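Progress report to the Luvetti Fund
Primelard Dog Shelter - enrichment and toy room
Period covered: spring through August

Summary

The grant has paid for the toy room to be cleared, restocked and put on a regular wash schedule. The room has been in daily use since the end of June. Spending is inside the budget. Two items are behind and are covered near the end of this report.

What we started with

The old toy store was a closet off the laundry with three plastic bins in it. Toys went in when they came off the kennel floor and came out again whenever a walker wanted one. There was no system for checking them. When we emptied the bins in the spring we sorted 420 toys onto the floor of the meeting room. Of those, 253 were thrown out because of splits, missing pieces, exposed stuffing or a smell that two washes did not remove. Most of the soft toys went this way. The rubber ones had lasted better, and a good share of the rope tugs could be kept after trimming.

Chew toys

The first purchase under the grant was chew toys for adult dogs. We had asked for these in the application because the kennel staff reported that strong chewers were getting through soft toys in one session. We bought rubber in several shapes and tried a small number of each before placing the larger order with Flirnum.
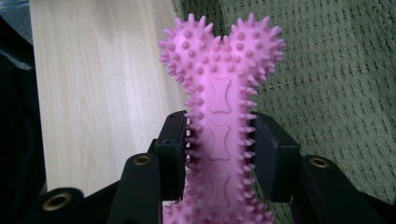

Bone shapes have been the easiest to hand out. A dog can pin one down with its front paws and work on an end, and staff can pick it up by the middle when the session is over. Spiked and nubbed surfaces take longer to clean than smooth ones, and we had not allowed for that. Food paste gets down between the points and a rinse does not shift it. We now soak them in warm water for 20 minutes and go over them with a bottle brush. This has added to the evening work, and the evening shift has asked for a second brush and a deeper sink tray, both of which are on order.

Each toy is checked by hand before it goes back out. The person checking bends it, looks along the edges for tears and runs a thumb over the surface for anything coming loose. A toy with a piece missing is thrown away the same day. Staff were reluctant to do this at first with toys that were nearly new, so the rule is now written on the door.

Storage

The application proposed wall shelving with lidded plastic boxes. We changed this after visiting the shelter at Ninh, where the boxes had been given up because damp toys were being put away with the lids on. We bought open baskets for the table and the lower shelf and kept a few boxes for spare stock that has not been unpacked.
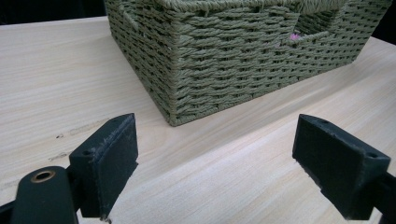
Woven baskets let air through, and the handle openings make them easy to carry between the wash area and the kennels. They do have drawbacks. They pick up hair, and they cannot be hosed down, so we vacuum them on the same day as the floor. They are also not for use inside a kennel with a dog in it. One was left in a run overnight in July and had to be replaced.

Toys are sorted by type of dog: puppies, adults and strong chewers. A fourth group, for dogs recovering from surgery, was tried and dropped. It was never big enough to need its own basket.

Spending to date

Chew toys and tugs: $1430
Baskets, shelving and labels: $1000
Remaining: enough for the sink tray, the brushes and one more toy order before winter

Receipts for the first two lines are attached separately.

Behind schedule

The sign-out sheet is not working well. It gets filled in on quiet mornings and forgotten after 4 p.m. when the walkers all come back together. We plan to move it from the office to the toy room itself and cut it down to two columns.

The short guide for adopters, on choosing and checking toys at home, is in draft. The text is finished but the section on sizes needs to be looked over by the vet practice before we print it.

Next period

We will place the second toy order, finish the adopter guide and repaint the shelf wall. We would also like to move $60 from labels to cleaning supplies and ask for the fund's agreement to this - a form is enclosed.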